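Octavian Sandu bought his first artificial hydrangea in August, for a windowsill in Makowska where real ones kept dying. He now owns 40 stems. His shop, Vollalwood, sells arrangements for restaurants and dentists' offices, and blue hydrangea is the stem people ask for most.

He says the work is mostly in the sorting. Stems arrive from Zernorum in flat boxes, pressed together, and the petals have to be opened by hand. A large order can run to 1000 stems. Each head gets 20 seconds or so of fluffing before it goes near a vase.

Color is the other question. A pale blue looks gray under office lighting, so Sandu likes to add one strong note, usually a red rose, placed low and off to the side. He lays everything flat on a white surface first, heads one way and stems the other, and decides on lengths before he cuts anything. 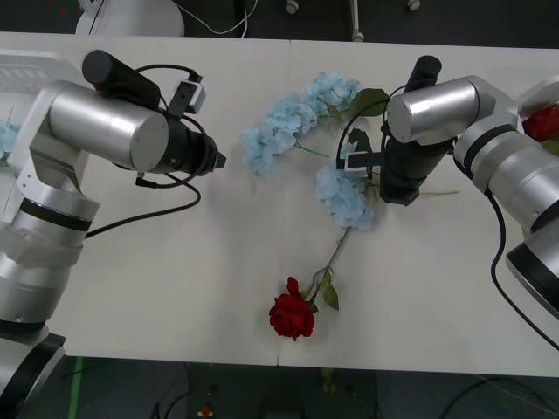
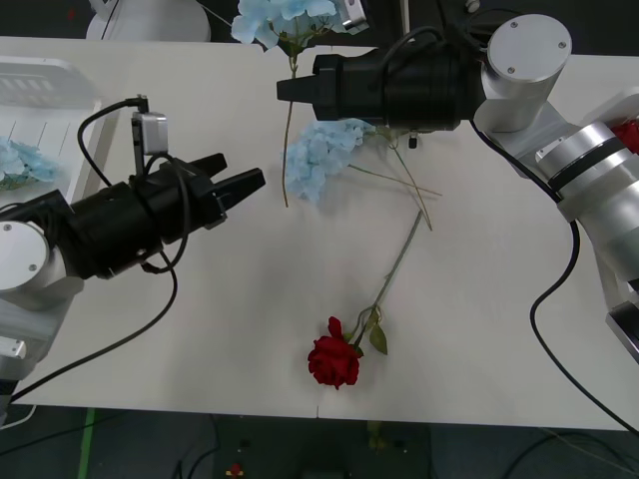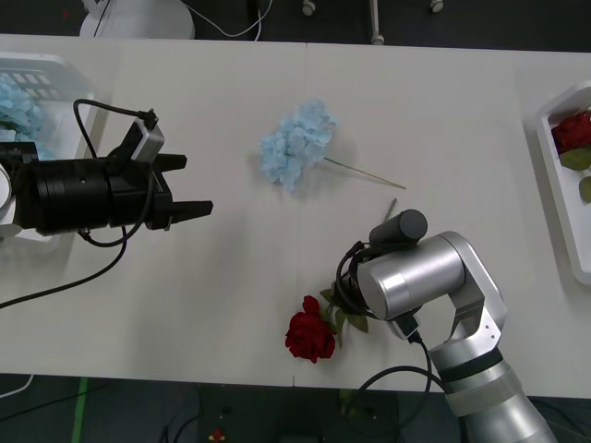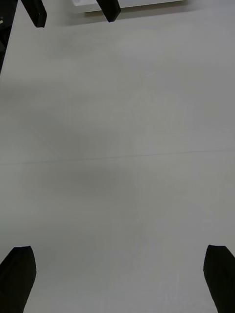 Cutting takes wire snips, as most stems have a metal core. He cuts long, bends the end into a hook and trims again once the piece is standing. Dust is the main complaint from customers. Sandu recommends a hair dryer on the cool setting, and a damp cloth for the leaves. Arrangements kept out of direct sun hold their color longer, and he will swap out faded heads for regular clients.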